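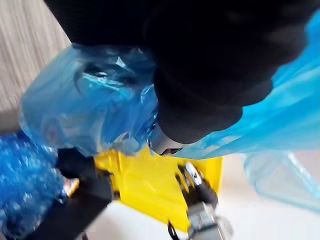 Remzi Özkan had worked at the Nurard ferry office for eleven winters before anyone asked him to find a person. Mostly people asked him to find umbrellas. The lost property room was behind the ticket counter and had a window that looked at a wall. He kept the small things in clear blue plastic bags, the kind you could see through if you held them up to the lamp, and the large things on the floor. Each one got a number in the book. The last number in the book that morning was 2,787, a child's shoe.

The woman came in after the early boat had gone. She had a wet coat and a paper folded into four.

'You keep things that people leave,' she said.

'For a year. After that they go to Trerico to be sold.'

'My father left something in April. A tin with letters in it. I only heard about it last week.'

He turned back through the book. April had been busy because of the fair, and his writing had got worse as the month went on. He found two tins. One had held fishing hooks and had been collected by a man from Phan. The other was down as 'tin, green, tied with string, not opened'.

'What colour was it?' he asked.

'I don't know. I never saw it.'

'What was in it, apart from the letters?'

'I don't know that either. He wrote to me that he'd left it on the boat and that he was too tired to come back for it. That's all he said.' She unfolded the paper and put it on the counter. It was a short letter in pencil. The ferry was mentioned in the fourth line, between the price of coal and a neighbour's bad leg.

The rule was that a person had to describe the thing before he could hand it over. Remzi had kept to the rule with a bishop once, over a hat. He read the letter twice and gave it back.

'Where is your father now?'

'I was hoping you'd know. The house in Farnia is shut up. The woman next door says he took the ferry, but she couldn't tell me which way.'

There were only two ways. He didn't say so. He went into the back room and took the tin down from the top shelf, where it had been since spring with its label hanging off. It was lighter than he remembered. He carried it out and set it on his own side of the counter.

'I can open it,' he said. 'If the name inside is the same as yours, that will do.'

The knot was tight and he had to use the letter knife. Inside were nine or ten envelopes, all with the same stamp, and on top of them a season ticket for the ferry, number 109, made out to a man with her surname. Under the name, where the clerk writes the landing stage, someone had written Phan.

She looked at it for a while. 'He never told me he went to Phan.'

'He went often, if he had one of these. You'd lose money on it otherwise.'

'Who lives there?'

'Boat people, mostly. There's a school and a baker.'

She picked up the first envelope and turned it over. It hadn't been posted. None of them had. They were all addressed to her, at a flat she had moved out of years ago, and they were all sealed.

Remzi pushed the book across and showed her where to sign. Her hand was cold and the pen wouldn't write at first, so he warmed the end of it over the lamp and gave it back. She signed. He wrote 'collected' beside her name and shut the book.

'When is the next boat to Phan?' she asked.

'Ten past two. It's slow, it stops at the sandbank for the post.'

'Can I wait in here?'

There was one chair, and it had a pile of scarves on it. He moved them to the floor and put the kettle on. She sat down with the tin on her knees and didn't open any of the envelopes. After a time she asked whether people ever came back for just one shoe.

'Sometimes,' he said. 'The mothers do.'

At two o'clock he walked her down to the landing stage and told the deckhand she didn't need a return. She corrected him and bought one.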